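Kakolgate Tests the "Drawer Method" in 121 Homes and Finds Most of the Time Savings Missing

Household research group says popular kitchen organizing advice is built on thin evidence, asks sellers to show their numbers

For release Tuesday, 9 a.m.

Kakolgate, the independent household research group, today published the results of a trial of paid kitchen organizing plans, and they will not please the people who sell them. Of 121 households that followed a plan for 28 days, most saved no measurable time preparing meals. A large share went back to their old arrangement before the trial was over, and several did so in the first weekend.

The group began looking into the subject last September, after readers of its newsletter forwarded dozens of advertisements promising calmer evenings, faster cooking and "hours back every week." Kakolgate wrote to the sellers behind those ads and asked where the hours came from. Most did not reply. Those that did sent customer reviews, and one sent a discount code.

"I kept asking for a study and I kept getting a testimonial," said Trefor Wynne, who led the research. "Somebody in a nice sweater says her life has changed. Good for her. How long did it take her to make dinner before, and how long does it take now? If you're charging money for a plan, that's a fair question."

The plans tested share a common outline. Everything comes out of the cupboards and drawers. Items are sorted by task, put into bins or dividers, labeled, and returned according to a map of the kitchen drawn up in advance. The best known of them, the Laltano plan, also asks people to give away one item in every four, whether or not they use it.

Households in the trial kept a cooking diary for two weeks before making any change. They then followed one of three plans, or a free one-page sheet written by Kakolgate staff in an afternoon. The sheet told people to move the things they use every day to the places they can reach without bending, and to leave everything else alone.

The free sheet did as well as any of the paid plans. On weeknights it did slightly better.

Saqib Arain, who handled the diaries, said the gap had less to do with the sheet being clever than with how much work the other plans demanded. Sorting by task sounds sensible until a household has to decide whether a large spoon is for cooking or for serving. Couples disagreed. Teenagers ignored the labels. In one diary, a single entry about where the can opener belonged ran to 400 words and was signed by both adults.

"People had a system already," Arain said. "It looked like a mess to a stranger, and it worked. Then they paid someone to tell them it was wrong."

The diaries also raise doubts about a claim that turns up in nearly all of the advertising, that clutter on the counter slows a cook down. Kakolgate found no such link. The fastest cooks in the trial tended to keep their most-used tools out in the open, in a jar or a mug or whatever was on hand, and they reported little interest in hiding them. Clear counters were more common among households that cooked less often, and it would be a stretch to say which of the two led to the other.

Spending was easier to measure. Participants were told to buy whatever their assigned plan recommended, up to $600, and Kakolgate paid them back. Several hit the limit on containers alone. At the end of the trial, many of those containers were holding other containers.

Kakolgate does not claim the trial settles the matter. Four weeks is short, and a household might need a whole season to get used to a new layout. Everyone who took part signed up by choice, which probably means they were more interested in their cupboards than most people are. The group did not test plans for people who have trouble reaching or gripping, where a careful layout may matter a great deal, and it warns against reading these results that way. Cooking times were written down by the cooks themselves, and some of them admitted to guessing on busy nights.

There were people who liked their new kitchens. They said the drawers were nicer to open, and Kakolgate sees no reason to argue. A pleasant drawer is worth something to the person who owns it. The group's complaint is with sellers who put a number of hours on the box and cannot say who counted them.

Kakolgate has asked three companies, including the publishers of the Laltano plan and the container maker Gondal, to release whatever data they hold or drop the time claims from their advertising. Neither of the two named here had answered by the time this release was prepared. Any response will be printed in full alongside the report.

The full report, the blank diary pages and the free one-page sheet can be downloaded at no charge from the Kakolgate website. A second trial, on the freezer inventory app Trurnen, is being planned, and Wynne says he is not getting his hopes up.

Press questions may be sent to the Kakolgate press desk, attention Saqib Arain. Interviews are available on weekday mornings.
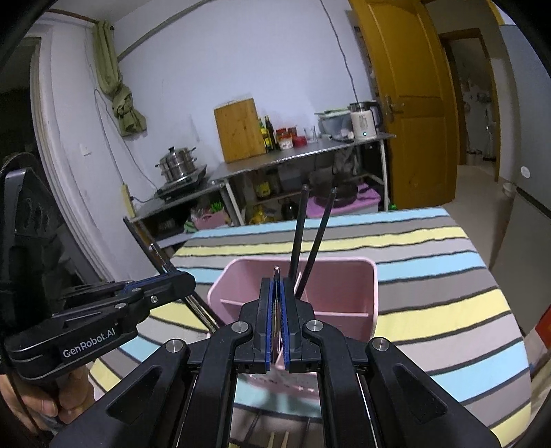
Reporters who want the diary data should say so in their first message, as names and addresses have to be taken out of each file before it is shared.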